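Comparing Wristed Graspers for Suture Handling: Bench Procedure

Posted 5th May by Suha Qudah
Print this page | E-mail this page

This procedure covers a side-by-side trial of two wristed graspers on a suturing bench. We use it at Majali to choose jaws before a longer test run. The two instruments in our current comparison are the Grurnuneo grasper with serrated jaws and the Bratby grasper with plain jaws. Both fit the same wrist mount and run from the same controller, so the arm settings stay fixed throughout.

You will need the arm, both graspers, the small wrist camera, a tissue pad, black and light-blue suture, and a log sheet. Set aside a full morning.

1. Fix the test conditions

Clamp the pad so that it does not shift when a strand is pulled. Set the light low and to one side. Metal wrists throw hard highlights, and a lamp directly overhead hides the jaw gap. Home the arm, mount the first grasper, and run the wrist through its full range with the jaws closed. Listen for cable chatter at the end stops.

Set the grip force limit to 20 percent for the first pass. Do not change it between graspers. Fouad Hijazi wrote the original version of this procedure with a separate limit for each tool, and the results could not be compared.

2. Check the approach angle

Bring the jaws in at a shallow angle with the wrist close to the surface. Open them slightly before contact. Watch for the wrist housing touching the tissue before the jaw tips do, and keep the short cut tails of finished knots away from the joint. A tail caught in the wrist will show up in the log as extra friction and spoil the reading.
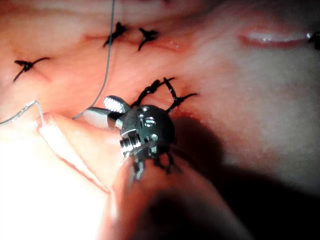
Should the grip force be raised if a strand slips?

Finish the set at the original limit first and log each slip. Raising the force partway through mixes two conditions in one set, and a higher force can flatten or fray the strand. Run a second set at the higher limit if the slip rate calls for it.

3. Run the pull test

Grasp the free strand, close the jaws, and wait for the force reading to settle. Retract the wrist along the line of the strand at the slow speed setting. Hold at the end of travel for 30 seconds, then release. Complete 20 pulls per grasper. Record for each pull:

- peak force
- slip, partial slip or hold
- condition of the strand after release
- any contact between the wrist and the pad

Reject a pull if the strand crosses a finished knot under tension. The knot takes part of the load and the peak force will read low.

4. Repeat with the second color

Change suture and repeat the set. Two colors let you tell the sets apart in the wrist video after the fact. Light-blue strands can wash out under a bright lamp, so check exposure before starting and lower it if the strand disappears against the pad. The grasper body may sit very near the lens and go out of focus. Judge the strand, and take the jaw position from the joint readings.

Keep long loose strands out of the travel path where possible. If several must cross the pad, note which one is in the jaws before each pull.
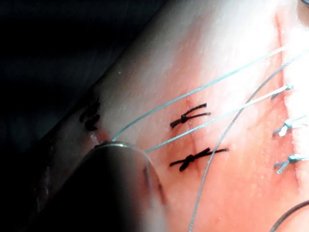

5. Compare the results

Put both log sheets next to each other and compare slips first, strand damage second. Peak force matters less at a fixed limit. In our last run the plain jaws slipped on 13 pulls with the black suture. The serrated jaws slipped less often but marked the strand more, and we now inspect every strand under a magnifier before reusing it.

6. Clean and store

Open the jaws fully and brush out the gripping faces. Check for thread fibers at the wrist joint. Cycle the wrist with no load and compare the friction reading with the one taken at the start. If it has risen, clean the joint again before the next set. The Plovdale controller keeps the friction log until December, when we clear it, so export anything you need before then.

Questions about the procedure: contact Suha Qudah, Majali bench testing
Copyright Majali. All rights reserved. | Back to top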